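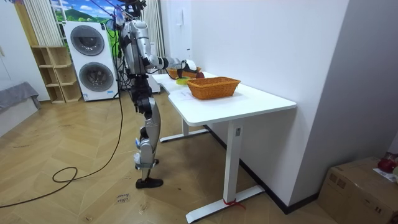

Humanoid robot at the left end of a white height-adjustable desk.

Ticket 447: Desync on tilting platforms in two-player split screen
Product: Padthorpe (party minigame collection)
Opened by: Signe Bundgaard
Assigned to: Þórarinn Østergaard
Status: Fix in test

Summary
In the minigame Plornport, player 2 falls through the rotating platform when both players land on the same tick. Player 1 is not affected. The round then never ends and the timer stays at 4.

Steps to reproduce
1. Start a local match with 2 controllers.
2. Select Plornport, any difficulty.
3. Jump with both characters during the countdown.
4. Hold the stick forward on both controllers until landing.

Expected: both characters stand on the platform.
Observed: player 2 drops below the course and is not respawned. 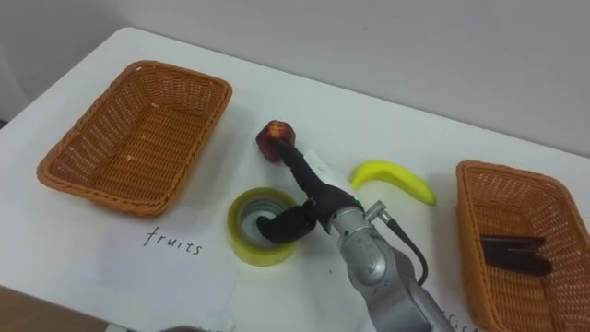
Log

11 Jul 2021, Østergaard
Reproduced on the current build. Not reproducible on the January build. The collision list is rebuilt after the first landing event, and the second event reads the old index.

Bundgaard
Same result with vibration off and with the Irkico controller profile removed. Computer opponents do not trigger it.

Østergaard
Landing events are now queued and handled after the rebuild. Ran 50 rounds with scripted input, no drops. The stuck timer is a separate fault: the round waits for a respawn flag that is never set. Added a fallback that ends the round when a character is below the kill plane.

Bundgaard
Retest pending on split screen with the vertical layout. Please leave open.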